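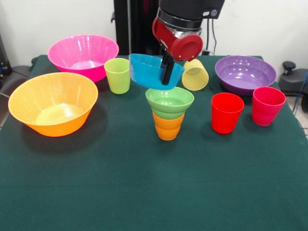 1/ 夹爪对比第一帖:为什么又是碗和杯子

大家好,好久没更新了,攒了一肚子话,这一串会有点长,泡杯茶慢慢看吧。最近一直在比两款平行夹爪,一款是 Peltano,一款是 Madora,都装在同一条臂上,桌子也还是那张铺绿绒布的桌子。老朋友应该记得,我五月份那一轮用的是木块,结果两款都抓得太轻松,什么差别也看不出来,后来就有朋友留言劝我换薄壁的东西,真的谢谢你们,这个建议太好了!

2/ 薄壁塑料碗难在哪儿

碗这种东西,看着圆圆胖胖很好说话,其实能下手的地方就是碗沿那一圈。像图里这只蓝绿色的碗,手指夹住的是边沿,碗身就斜着挂在半空,重心离夹持点有一段距离,稍微一晃就想转。杯子相对老实一些,但叠在一起的橙色杯子又是另一回事,绿碗坐在上面,下面收得窄窄的,放东西的时候手一重,整座小塔都要跟着动。我自己搭的时候都得屏着气。

3/ 测试怎么做的

规则很朴素:每款夹爪做 200 次抓放,碗和杯子混着来,物品位置每 8 次重新摆一遍。摆的时候我会故意弄乱一点,有的碗挨着碗,有的杯子干脆放倒。控制器用的是 Magagula 那一套,两边参数尽量保持一致,速度也不改。相机固定在工作区旁边,整轮都不挪位置,这一点我吃过亏,以前中途碰歪过一次,一下午的数据全部重来,心疼了好久。

4/ Peltano 的手感

先说优点,闭合很干脆,力控的反馈也细,夹碗沿的时候能停在一个挺舒服的力度上,塑料不会被捏得变形。原装指垫偏硬,遇到光滑的碗沿会慢慢打滑,尤其是大号的碗。我后来贴了一层薄硅胶,滑的情况好了很多。不过硅胶会粘绒布上的毛,隔一阵就要擦,懒人慎入(说的就是我)。

5/ Madora 的手感

Madora 的手指更长,伸进两只碗之间的缝隙时很占便宜,大碗挨着大碗的摆法它明显更从容。缺点是手指尖有一点点弹性,夹着碗往高处走的时候会轻轻颤,放到叠好的杯子上就得多等一会儿,等它稳下来再松手。我试过把等待时间调短,代价就是碗落下去的时候会偏,你们猜我捡了多少回杯子。

6/ 数字放这里

完整跑完的是 Peltano,200 次里掉了 9 次,基本都在大碗上。Madora 目前跑完了同样的次数,掉了 17 次,其中一多半出在叠放那一步。光看数字好像高下已分,可是我把等待时间改回来以后还没有重跑,所以先别急着下结论,给人家一个公平的机会嘛。

7/ 关于倒着的杯子

评论里问得最多的就是这个。躺倒的杯子对两款来说都是麻烦,夹杯口,杯子容易转;从侧面夹杯身,又要看角度够不够。我现在的做法是让臂先绕到杯底那一侧再往下走,慢是慢了点,但心里踏实。浅色的杯子还有个额外的毛病,半透明,深度图上经常缺一块,得靠彩色图补。红色和紫红色那种颜色实在的杯子就好认得多,要是你也在挑测试用品,建议深浅都备几个。

8/ 几个零碎的提醒

绒布一定要拉平,有褶的地方杯子站不稳,我每次开跑前都用手抹一遍。线缆留够余量,手腕转到极限位置时别让它绷着。还有,碗买同一系列不同尺寸的就好,不用贵,Piltthorpe 家的小杂货铺一口气就配齐了,老板还问我是不是要开幼儿园,哈哈。

9/ 接下来

下一轮打算把两款都换成同样的硅胶指垫,再把 Madora 的等待时间放宽,重新跑一遍叠放。参数表我整理好会贴在这串后面,想要原始记录的朋友留个言就行。手上有别的夹爪也在抓碗的,特别想听听你们用的什么指垫,多厚,贴之前要不要打磨,越啰嗦越好,我都会认真看的!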